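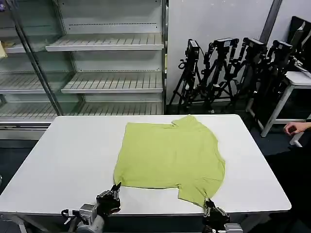

About Skaleck

Skaleck writes control, perception and planning software for two-arm robots that handle cloth. We do not build arms or hands. Customers bring their own hardware, and we supply the layer between the joint controllers and the task: state estimation for fabric, grasp selection, coordinated motion for both arms, and the tools needed to find out why a run failed.

The company was started by Yolanda Cuervo and Nives Ferri, who had worked together on motion planning for rigid parts. Rigid parts have a pose. A T-shirt does not, or at least not one that fits in six numbers, and most of our technical decisions follow from that.

What we make

Berkcombe is the planner. It takes an estimate of the garment outline, a set of candidate grasp points and a target shape, and returns paired trajectories for the two arms. The solver treats the distance between the grippers as a constraint with upper and lower limits, so that the cloth is neither stretched nor allowed to bunch between them. Replanning runs during the motion. If the estimate changes by more than a set threshold, the current segment is shortened and a new one is blended in at the joint level.

Chávez is the perception stack. It labels hem, collar, sleeve and body regions per pixel and attaches a confidence value to each. Regions hidden under a fold are reported as unknown. Earlier versions guessed at them, and the planner then reached for sleeves that were somewhere else. The current release was trained on 2,049 hand-labeled sequences, all reviewed by a second person before use.

Emness is the tooling. It records joint states, commands, camera streams and planner decisions against one clock and plays them back together. Most customers install it first. Several use only Emness, with their own planner, and we support that.
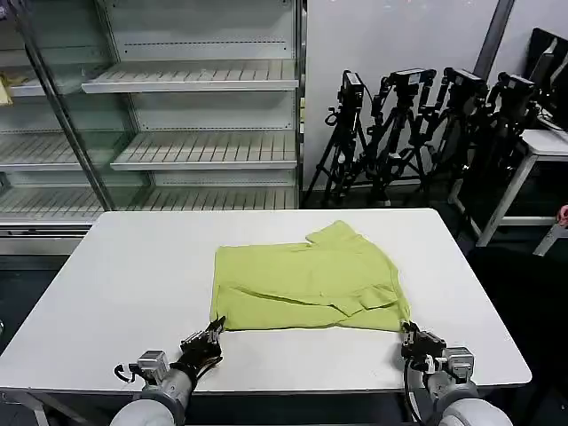
Does the software work with hands other than simple two-finger grippers?
Any end effector can be used if it has a kinematic model and a driver that accepts position commands. Hands with several fingers are reduced to a small set of named grasps for planning, and the finger joints are handled by a separate controller.

How we work

Development is done on real cloth. We keep a simulator for regression tests on the planner, where it is useful for catching collisions and timing faults, but we do not report folding results from it. Friction between two layers of the same jersey knit is hard to model well, and we would sooner measure it.

Each release candidate goes through 252 test runs before it is tagged. The starting states are fixed and numbered: flat, one sleeve under, collar folded back, fully crumpled, and so on. Light-colored shirts on a white table are part of the set because the edge contrast is poor and the segmenter has to rely on shading. A run is stopped at the first unplanned contact with the table, and the log is opened in Emness the same day. Failures are sorted by the module that made the first wrong decision, which is often upstream of the one that produced the visible error.

Nadja Eder runs the test program and has the final say on whether a release goes out. The September release was held back on her decision when the left arm showed a delay in the wrist command under heavy logging load. The cause was a blocking write in the recorder. It has been moved to its own thread, and the timing test is now part of the suite. 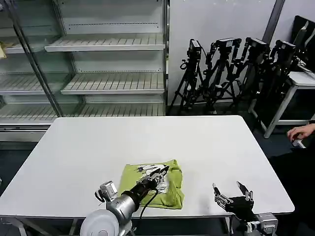 Left gripper over the printed area of a crumpled T-shirt, right hand open.

Printed graphics get their own test group. Thin dark lines on a light shirt can be read as creases, and a false crease near a grasp point shifts the pinch position. Chávez handles this with a separate texture channel. It is not a complete fix – dense line art still lowers the confidence values, and the planner moves more slowly as a result.

People

Yolanda Cuervo leads planning and control. Nives Ferri leads perception. Tamsin Thibodeaux maintains Emness and the driver interfaces, and is the person to write to with questions about log formats. Giuliana Ccori handles integration at customer sites, from first calibration through acceptance testing. Nadja Eder is head of test.

Licensing and support

Berkcombe and Chávez are licensed per robot cell. Emness is licensed per site with no limit on the number of recorders. The log format is documented and may be read or written by other software without a license. Support contracts include calibration checks and access to the numbered test states, so that customers can repeat our runs on their own equipment.

Page last revised Nov 30, 2025.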